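Notebook, wet bench side, Jilcombe

September, 9.15 and already on the second cup

Rack day. Page 200 of this notebook, which I had been saving for a result. It is getting the test tube rack instead.

The old arrangement was that coloured standards lived wherever the last person's hand happened to be when they lost interest. Last month I went looking for the Walow dark and found it in a mug. A clean mug, I was told, as though that was the part I minded. So: one blue rack, the short white table by the wall, and the whole colour set kept together where anyone can see what's missing.

Rules as agreed at the bench, i.e. as written by me while the others were at lunch:

Tubes go at the back of the rack. Front holes stay free for whatever you're working on.
Caps on. All the way on.
Cream cap is for the dark stuff only. Green caps for the yellows, oranges and reds.
If it has no label and you can't say what it is, it goes in the discard tub and you go and think about it. 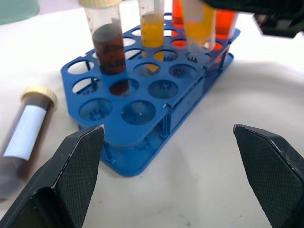 The green cap rule is the weak one, I know. It made sense when we had a bag of each colour. Now we have a great many green ones and the cream ones are down to what's in the drawer, so the system amounts to "green, unless it's nearly black". Kabbaj do sell mixed bags. I've put a line on the order and expect to see it around Christmas.

Set-up notes for whoever does this next:

The rack had been soaking overnight and still had a tide mark round the base. Second rinse, then left upside down on paper towel. The ribbed rings in the bottom plate hold water like you wouldn't believe. Shake it over the sink, and then shake it again after you've decided it's dry.

The narrow tubes rattle a bit in the round holes. They stand up perfectly well, they just don't look as if they mean it. The bottom rings do the real work, so push down until you feel the tip seat. A tube that is only in the top plate will lean, and then someone will straighten it with an elbow.

The reds. We have more than one and they are not the same red. Batch 562 is the older one and goes pinkish if you hold it to the window. 2758 is this term's. In poor light they are the same tube as far as I'm concerned, which explains a good deal about my August numbers. Must put batch numbers on the caps as well as in the book.

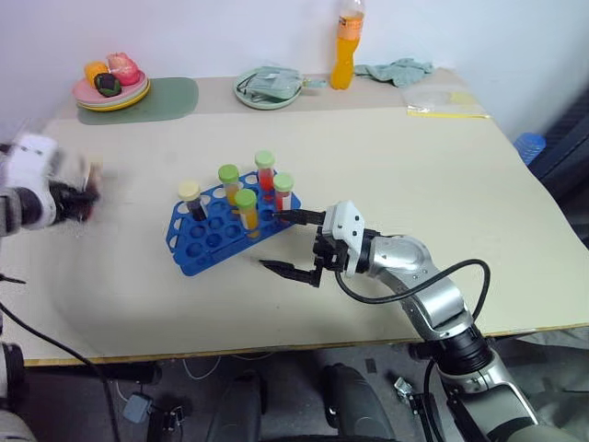

Table is better than the bench for this. It's low enough to look down into the holes, and the pale top shows a drip straight away. The green placemat can stay. I did propose throwing it out and was outvoted by people who have never once used it.

Angle of the rack: I started out squaring it to the table edge and gave up by mid-morning. Every time anybody touches it it ends up on the diagonal, and the tubes are no harder to reach that way.

The big tube of brown doesn't fit the holes. I tried it the other way up as well, for completeness. It wants the wide rack, the one Daren borrowed for the open afternoon and which is presumably having a lovely time over there. Until it comes home the big tube can lie on the table, label up, cap tight, and not near the edge.

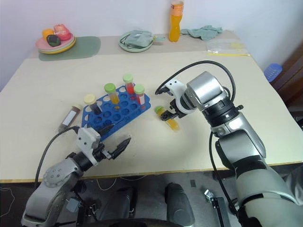 Blue rack with four tubes in the back row. Large brown tube and one yellow on the table.

To do before I lose interest as well:

Batch numbers on caps (permanent pen, the one that is really permanent).
Chase the wide rack. Politely, first time.
Wipe table with the mild stuff, the strong one takes the shine off.
Copy the cap rule onto a card and stick it to the wall. Smaller handwriting than last time.

15.40. Card is up. Mug has been returned to the kitchen, washed twice.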